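Chapitre 4
Le mur, le motif et la mesure : ce que l'on croit savoir des revêtements intérieurs

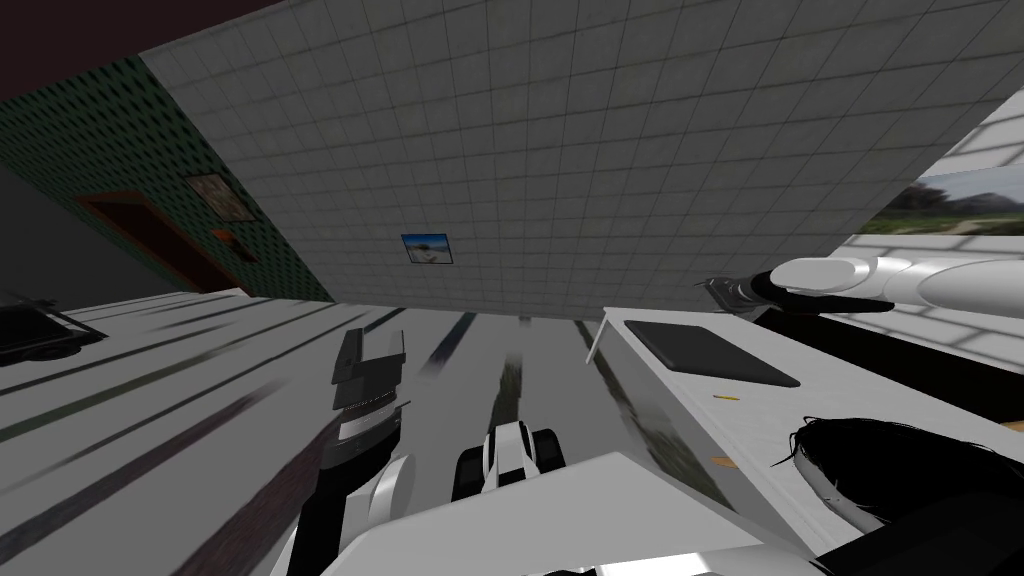 Octobre
Par Iveta Koubek

Il existe peu de domaines où l'on affirme autant en vérifiant aussi peu. Ouvrez n'importe quel manuel de décoration : une teinte claire « agrandit » une pièce, un petit motif « alourdit », les rayures verticales « élèvent le plafond ». Ces formules se transmettent d'un ouvrage à l'autre avec l'assurance des choses apprises par cœur. Quand on cherche la source, on trouve un autre manuel, qui renvoie à un troisième, lequel ne renvoie à rien.

Le présent chapitre traite des revêtements muraux et de leurs effets supposés sur la perception de l'espace. L'étudiant qui attend une liste de règles à appliquer sera déçu. Je préfère le prévenir tout de suite, car mon expérience de l'enseignement m'a montré que la déception tardive coûte plus cher, surtout à la veille des examens.

4.1 D'où viennent les règles ?

Prenons la plus répandue : les couleurs claires agrandissent. Dans sa version faible, l'affirmation dit qu'une surface qui renvoie davantage de lumière laisse mieux voir les angles d'une pièce, et donc ses limites réelles. On peut difficilement s'y opposer. Dans sa version forte, elle prétend que l'occupant surestime la superficie du local, et qu'il le fait de manière durable. Ces deux énoncés n'ont pas grand-chose en commun, et pourtant la plupart des auteurs passent de l'un à l'autre dans la même phrase.

L'enquête de Hesska, souvent invoquée à l'appui de la version forte, mérite qu'on s'y arrête. Elle a été menée auprès de 892 personnes, ce qui impressionne. Mais on leur demandait si une pièce repeinte leur « semblait plus grande », question qui suggère assez lourdement la réponse. Personne n'a songé à leur faire estimer une longueur en mètres. Il n'y avait pas non plus de groupe témoin, alors qu'une pièce repeinte est aussi une pièce vidée, nettoyée et remeublée. Que reste-t-il de l'effet de la couleur une fois retranché celui du rangement ? L'enquête ne permet pas de le dire, et ses auteurs ne le disent d'ailleurs pas. Ce sont les commentateurs qui s'en sont chargés.

Čestmír Procházka a repris la question avec des moyens plus modestes : 51 participants, un seul local, une estimation chiffrée de la largeur et de la hauteur. Ses résultats sont confus. Les estimations varient beaucoup d'une personne à l'autre, assez peu d'une teinte à l'autre. Il en conclut que l'effet, s'il existe, se perd dans le bruit. On lui a reproché la petite taille de son échantillon, et la critique est recevable. Elle aurait plus de poids si elle ne venait pas de ceux qui citent Hesska sans l'avoir lu.

4.2 Le carreau et le papier peint

Un deuxième groupe de règles concerne la trame. Le carrelage, dit-on, « structure » une surface, tandis que le papier peint à semis « l'anime ». J'avoue ne pas savoir ce que ces verbes désignent. S'ils décrivent une préférence, il faudrait dire de qui. S'ils décrivent un mécanisme perceptif, il faudrait dire lequel.

On peut toutefois avancer une chose avec prudence. Une grille régulière fournit à l'œil une échelle : celui qui connaît la dimension courante d'un carreau peut en tirer une idée de la longueur d'un mur. Un motif de petits losanges rend le même service beaucoup moins bien, car sa dimension n'a rien de conventionnel. Encore faut-il que l'observateur se serve de cet indice, et rien ne prouve qu'il le fasse spontanément. Les carreleurs, oui, sans doute. Les autres regardent plus volontiers la porte, dont la hauteur leur est familière.

Les catalogues n'aident guère. Celui de la maison Jovard recense 3 519 références, classées par « ambiance ». Le classement change à chaque édition, et le même vert passe de « repos » à « vitalité » sans que sa formule ait été modifiée. Le lecteur en tirera les conséquences qu'il voudra.

4.3 Ce que l'on étudiera dans ce chapitre

Les sections suivantes reprennent ces questions dans l'ordre : la réflexion de la lumière par les surfaces mates et brillantes, les indices d'échelle, la perception des motifs répétés, enfin le cas des pièces à revêtements mixtes. Ce dernier est le moins bien documenté. Nous nous appuierons surtout sur les relevés effectués à la maison Lukáč, dont les murs ont été refaits plusieurs fois sans que le plan soit touché.

Dans chaque section, on distinguera ce qui a été mesuré, ce qui a été déclaré par des occupants et ce qui a été simplement répété. La troisième catégorie sera, je le crains, la plus fournie.

Avant de poursuivre, l'étudiant relira les notions de luminance et de contraste exposées au chapitre précédent. Il choisira ensuite une pièce qu'il fréquente tous les jours, en notera de mémoire la longueur, la largeur et la hauteur, puis les mesurera au mètre ruban. L'écart obtenu servira de point de départ à la section 4.4.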